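Behind the Cladding

A rainscreen wall is two walls with a gap between them. The outer layer sheds most of the water. The gap drains what gets past it and lets the back of the boards dry. The membrane on the inner wall handles whatever is left.

Henk Kuipers has installed siding for most of his working life and now inspects it for Kramer, a contractor that handles re-cladding of older houses. The failures he sees are rarely in the boards. "The panel is fine," he says. "The trim at the bottom is blocked, and the battens have been sitting in water."

Fiber cement needs clearance at grade and at every roof intersection. Cut edges should be sealed before the board goes up. Painters often close the horizontal joints above windows with caulk, which traps water at the head flashing. Those joints are meant to stay open.

Batten spacing follows the studs. On the Gileck job, a two-story house re-clad in August, the crew found studs that wandered off layout behind the old stucco. Evelien Schouten, who ran the site, had each one located and marked on the membrane before any battens were fixed. The marking took 2 days. The boards then went up without a missed nail.

Fasteners deserve the same attention. Treated battens corrode plain steel, and electroplated nails do little better near salt water. Schouten specifies stainless within 300 yards of the shore and hot-dipped galvanized elsewhere.

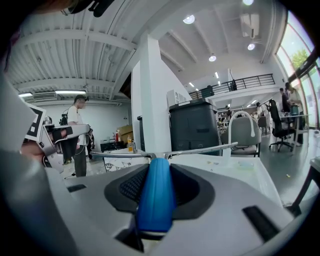 Vent openings at the top and bottom of the wall need insect mesh, and the mesh needs to be reachable. Kuipers prefers a screwed starter strip that can be taken off with a driver. He checks it every 2 years, brushes out the debris, and puts the same screws back.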